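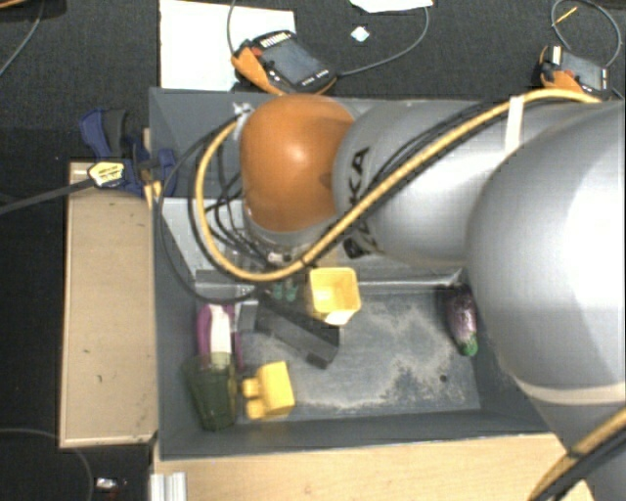
Toys and cups in one of our gray bins, with a yellow block near the front

About Vemix

Vemix buys and sells secondhand toys and plastic tableware. Our customers are daycare centers, preschools, play cafes and parents who want a box of usable things at a fair price. We work out of a 3000 square foot unit on Kemmont Road, where everything is received, washed, checked and packed.

How we started

Mahsa Golestani and Tiina Eskola met while working at Koivisto, a preschool supply store that has since closed. The store took trade-ins on large items such as play kitchens and easels but had no use for the smaller pieces that came with them. Mahsa began collecting blocks, cups and stacking toys in her garage and selling them by the box. Tiina joined her the following August, and the two rented the Kemmont Road unit that winter. There are now 6 of us.

What we handle

Blocks, stacking and nesting toys, toy vehicles, play food, cups, bowls and small storage containers. We do not take plush, electronics, board games, or anything with a cord. Glass and ceramic go back to the sender.

Goods come in mixed. A single delivery can have building blocks at the top and drinking cups at the bottom, so the first job is getting each piece into the right group. We use deep rectangular bins for this and keep only a small number of items in each one. Blocks go by size and fit. Cups go by shape first and color second, as customers usually want a set that stacks.

After sorting, pieces are washed, air dried on racks and looked over for cracks, sharp edges and missing parts. Faded color is fine with us. A cracked rim is not, and those pieces go to plastics recycling.

The Plemero box

Most of what we sell goes out as a Plemero box. The standard box holds 300 block pieces of one type. The small box holds 80 pieces and can be ordered as blocks, cups or a half-and-half mix. Each box has a label listing the contents, the date it was packed and the initials of the person who packed it. If something is wrong with the box, send us the initials and we will sort it out.

Selling to us

We buy by weight from daycares, schools and thrift stores. Bags and boxes are both fine, and you do not need to wash anything first. Please call before bringing more than a carload.

Pickup and drop-off are at the side door, Monday through Thursday. Parking is in the rear lot.

Page updated 7 Jan 2022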